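String tension drop, full poly

pramby_lefty
Fri 17 January
Strung at 52 lb with Galtemex poly. Stringbed reads 40 after two weeks, no breakage. Normal, or is my machine off?
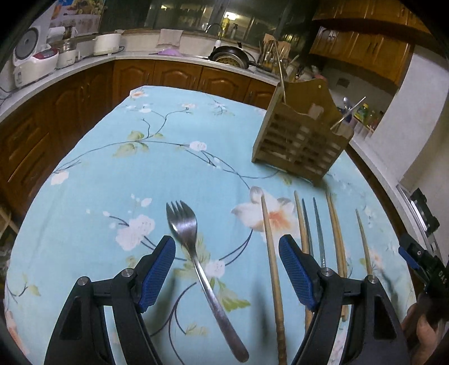

Mojtaba Heydari
Normal. Poly goes dead long before it snaps. Cut it out and restring.

deuce196
Disagree. That is too much for two weeks. Check the clamps for slip first -- then blame the string.

pramby_lefty
Lockout machine, never calibrated. Will put a scale on it tonight.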